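3. Collecting the demonstrations

3.1 Teleoperation setup

All demonstrations were given by remote control. The operator wears a headset that shows the view from the robot's head camera and moves both arms of the humanoid with a pair of tracked hand controllers. Finger closure is set by a trigger on each controller. Arm commands pass through the Drutico bridge, which limits joint speed and drops any command that would bring the two wrists too close together.

We chose bathroom tidying because the work surface is small and the objects sit near walls, fixtures and each other. The vanity has a basin in the middle and only a narrow ledge on each side, so an arm that comes in at a poor angle will touch the faucet or the cabinet before it gets to the object. Operators were told to keep both hands in view during the approach and to settle on a grasp before closing the fingers. Figure 1 gives two head-camera views of the workspace. In view (a), the left hand is next to the bottles on the left ledge and the right hand is in front of the right corner of the vanity. 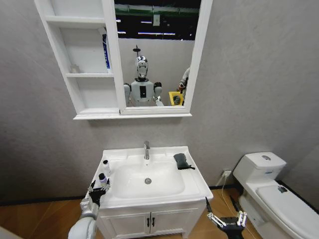
3.2 Operators and sessions

Six operators took part. Gashi and Nijs had used the system before; the other four had a training period of 45 minutes, spent on reaching and grasping with no task to complete. Sessions were limited to 15 minutes of control time – longer ones led to tired wrists and careless releases in our pilot runs in January.

We kept 111 demonstrations. A demonstration was dropped if the operator asked to stop or if the safety limit cut in more than twice. Failed grasps followed by a second try were kept, as they show the policy how to recover.

Each demonstration starts with the robot standing back from the vanity, and the operator has to plan the approach as well as the reach. View (b) is taken from farther back than view (a) and takes in the open door on the left, the two-door base cabinet and the toilet. Both hands are low in the view with the fingers open.
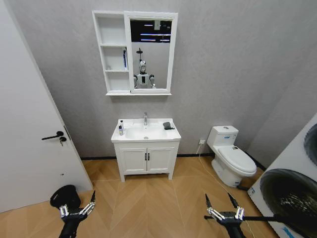

Figure 1. Head-camera views of the bathroom workspace: (a) at the vanity, (b) from farther back.

Section 3 – reading time: 6 min

3.3 Labeling

Strobel and Friesen split every recording into approach, grasp, transfer and release, using the Plustden annotation tool. Where their boundaries differed, Beaulieu made the final choice. Most differences were at the end of the approach – operators often paused with the fingers open, and it was unclear which phase the pause belonged to. We assigned these pauses to the approach.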